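Planner notes from the bench: stacking, timeouts and the new grasp check

16 Nov 2023

Quick one this time, release went out late and half of us are still on the call about it. Main points for anyone running the Grovetti planner on their own arm, then back to it.

The big change is in how the planner picks a target when two blocks overlap in the camera view. Old version took whichever had the bigger mask and hoped. Fine on a bare table. In the toy kitchen it kept choosing the lower block in the sink, then planning a path straight through the upper one. New version keeps a small list of what is above what, and won't plan for a block until the ones over it are clear. Costs a bit of time per cycle. Worth it.

Other thing that came out of the sink tests — the dark basin. Depth was poor down there, lots of holes, and the height estimate jumped between frames. We now fill from the last good reading and mark the filled area as low trust, so the controller slows down on the way in. You'll see this in the log as LOWTRUST. It is a note, not an error, please stop filing tickets for it. 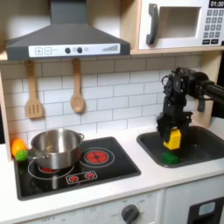
What changed in the controller

Speed limit near surfaces now comes from the planner insted of a fixed number in the config. If you had your own value in there it gets ignored, with a warning at startup. Delete the line and the warning goes away.

Grasp check is new. After closing, the controller compares finger width with what the planner expected, waits 10 control ticks, compares again. Two bad readings and it opens, backs off and asks for a new plan. One bad reading, carries on. We tried being stricter and it gave up on good grasps all day.

Timeout for a whole pick is now 14 seconds. Was 61, left over from the Clirnovcombe rig, which had a much slower arm and a much more patient team. If your arm is slow too, set pick_timeout yourself, otherwise you will get a lot of aborted runs and a cross message.

Perception, briefly

Shiny metal is still a pain. The steel pot on the cooktop throws reflections and the segmenter likes to split it into bits. We've put in a merge step for pieces that touch and share a depth. Helps on the body, less so at the rim. The printed red burner was another one, it got picked up as an object with no height. Anything flat and flush with the surface is now dropped before planning.

Shadows: partly fixed. The gripper's own shadow on the dark cooktop no longer counts as an obstacle when the arm pose explains it. On the white counter it sometimes still does. Known, on the list for March.

Yellow block by the edge of the cooktop is our favourite awkward case at the moment, as it sits across two surfaces and the support estimate flips from one to the other. Gouveia branch has a fix that keeps both and uses the higher. Not merged yet, try it if you're brave.

Tooling

Replay viewer now loads 1,000 steps at a time so it doesn't fall over on long logs. Vandmont plugin needs updating first or the timeline shows up blank.
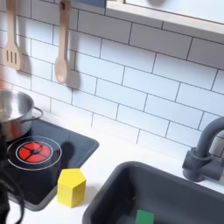 Do I have to recalibrate the camera after updating?

Only if you have moved the camera or the arm base. The calibration file format is the same as before and the new version reads it as is. Keep a copy of the old one somewhere safe anyway, the setup script will overwite it if you press enter too quickly.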